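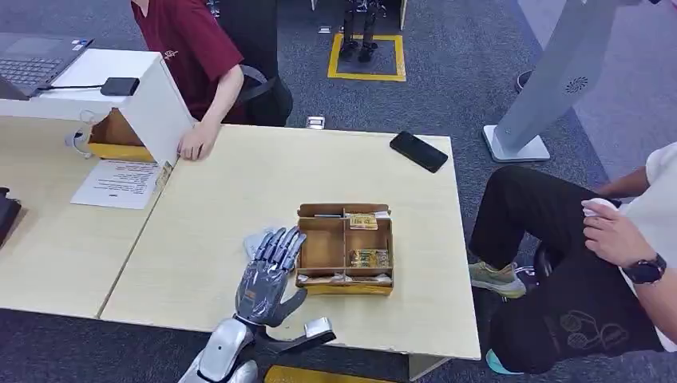
Josico
Reparto, almacén y mesas prestadas. Seixas

Llevo desde octubre oyendo que la bandeja de cartón con separadores ordena cualquier mesa. Abro hilo, porque tengo mis dudas.

La idea es bonita: sin tapa, su franja amarilla delante, cada paquete en su hueco. En el catálogo de Skistau la llaman "sistema". A mí me sigue pareciendo una caja abierta.

Lo primero, el reparto. El compartimento grande, vacío. Los dos pequeños de la derecha, con un paquete cada uno, el de arriba de pie y el de abajo tumbado. ¿Para qué quiero el hueco grande si lo que me ocupa sitio acaba en los pequeños?

Y la ranura larga de delante. Me dicen que es para lo plano, y vale, lo plano cabe atravesado. Pero lo siguiente que llegue plano ya me dirán dónde va.

Luego está el plástico arrugado, sobre la mesa, fuera de la bandeja. Para eso no hay separador. El móvil, boca abajo en la esquina, tampoco tiene casilla.

Que conste que el cartón me gusta más que el plástico. Pesa poco y se pliega. Lo que no me creo es lo de "15 minutos y mesa despejada" que prometía el folleto. Yo en 15 minutos todavía estoy decidiendo qué tiro.

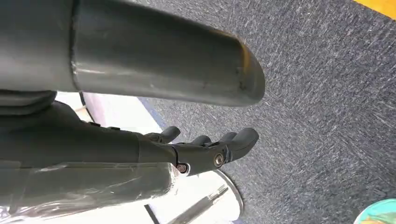
Josico

Sigo, que me preguntan por el suelo. Moqueta. Ya sé que amortigua el ruido y que a muchos les parece acogedora. A mí que me expliquen cómo se sacan de ahí las virutas de cartón después de una tarde abriendo cajas.

El canto azul junto a lo blanco sí me convence, mira. Se ve dónde acaba una cosa y empieza la moqueta. Poco más le pido a un canto.

Lo de juntar dos mesas de madera clara para tener más superficie lo veo menos. Queda la junta en medio y por ahí se cuela todo. Y el borde mellado ya engancha mangas, que la mía no sería la primera.

En Skondico venden un juego de 9 bandejas. Nueve. Antes de llenar tantas prefiero vaciar una.

Probaré dos semanas con dos bandejas y sin comprar nada más. Si el hueco grande sigue vacío, le quito el separador y guardo ahí los cables.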